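Why does everyone test in cluttered kitchens if the method only works on the easy bits?

Posted in Robot Learning Help by Natália Hudec

I've been trying to reproduce the Dronomow result, the one where a policy learns to move toast from A to B out of human demonstrations and a second network decides which demonstrations are worth keeping. The write-up says filtering beats simply adding more data. My filtered policy does worse than the unfiltered one, which is impressive in its way. I have 40 demonstrations, I keep the best 33 by score, and success drops. The arm goes to the right place and then sulks. Am I misreading the method or is my scorer rubbish?

Vilhjálmur Hafstein

Probably the scorer, but check what it is throwing away before you blame it. Ours at Sastville loved short, smooth demonstrations and binned anything where the operator hesitated. Unfortunately hesitating is what a sensible operator does just before a grasp, so we had carefully removed every example of somebody being careful. 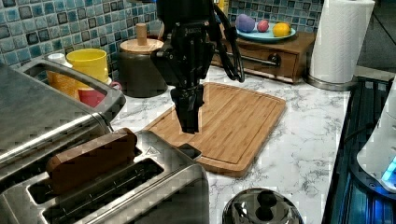 Demonstration filtering only helps if you score segments and leave whole episodes alone. Cut each run at the points where the gripper changes state, score the pieces, and drop the bad pieces. Moments with the fingers shut and hovering over the chopping board, toast still standing in the toaster's back slot, look like dead time to a smoothness score, and a whole-episode filter will mark the run down for them. Score by segment and you keep the approach even if the bit before it was a mess. With us that was worth over 10 points of success rate, though I wouldn't frame the number. Also look at your 7 rejects by eye. It takes one cup of tea.

bresunow_user

have you tried more data

Þorgeirsson

Same trouble here in May. Segment scoring helped a bit, but most of my gap was that I'd normalised the actions using the full set and then trained on the filtered one. Recompute the statistics after filtering. Run it with 2 seeds at the very least, too, as one of mine was hopeless whatever I fed it.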